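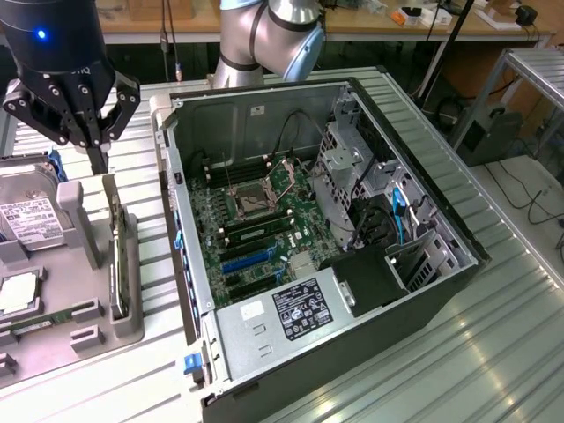 4. Setting up a Tiltbridge trial

This section takes you from a bare table to your first scored insertion. If you have finished the arm calibration in section 3, you can be running trials before lunch, and the first time the policy feels its way into a slot is a lovely thing to watch!

Tiltbridge is our method for putting parts into tight sockets. The arm brings the part down at a small tilt until one edge makes contact, then rocks it upright while keeping that contact. The tilt gives the policy something to feel for, so it can recover from a start position that is a little off. Memory modules are the best place to begin. CPUs come in section 6, and please do read that one before you try.

4.1 Placing the tower and tray

1. Switch the arm to hold mode and move the wrist clear of the table.

2. Take off the side panel and lay the tower down with the open side up. Unplug it from the wall first. No trial in this guide needs the computer to be powered.

3. Set the fixture tray beside the tower, within easy reach of the gripper. The arm should be able to travel from tray to board without passing through a joint limit.

4. Seat each part in its own recess. The module you plan to insert goes in the upright slot, with its contacts down and the notch facing the way it will go into the board.

5. Tuck loose cables away from the slots you will be using. Leave the rest as they are. Early on we tidied everything, and the policy got worse the moment it met an ordinary messy case.

Caution: Keep fingers out of an open CPU socket. The pins bend very easily, and a bent pin means a new board.

4.2 Recording demonstrations

1. Open the Skumham recorder and start a new session. Name it after the slot, not the day.

2. Guide the arm through one full insertion: grasp, lift, travel, tilt, rock, press, release. Go slowly at the tilt. That is the part the model learns the most from.

3. Put the module back in the tray and shift the tower a little before the next take. Small, untidy shifts are great.

4. Repeat until you have 320 good takes. Keep the bad ones too, in the folder marked "misses". They are used for training the contact detector.

Note: A take should last no longer than 60 seconds. The recorder will stop by itself at that point and save what it has.

4.3 Checking the wrist view

1. Bring the gripper over the board and open the live view.

2. Look for the slot you are aiming at. You should be able to make out both of its ends past the fingers. If you can't, raise the arm or turn the wrist a few degrees – tall cards near the slot can hide more than you'd expect.

3. Check the brightness. Bare metal on the case can wash out to white, and that's fine as long as the slots themselves still show some detail.

4. Save the view as your reference picture for the session. 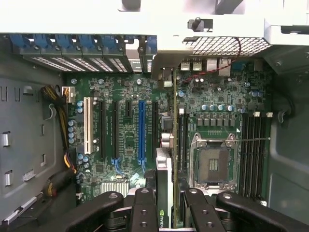 Lizelle Hlongwane wants it stressed that a clear view is no promise of a good insertion: on her set-up the camera does the job down to the last few millimetres, and from there she trusts only the force signal. She suggests covering the lens for a handful of practice presses to see how much the policy can do by touch. Try it, it's a real eye-opener.

4.4 Running and scoring

1. Load your trained model and choose "Tilt start". The default angle suits most memory slots.

2. Press Run and keep one hand on the stop button.

3. Score a success only when both ends of the module sit level in the slot. A module that is in at one end counts as a miss, however close it looks.

4. Write down where each miss happened: grasp, travel, contact or press.

In our own test we ran 1,097 trials and scored 899 as successes. Most of the misses were at the press stage, with the module lined up nicely but not pushed home. A firmer press setting is in the works.

Caution: If the force reading climbs and the module isn't moving, stop the arm. Back it off by hand, check the notch, and start the trial again from the tray.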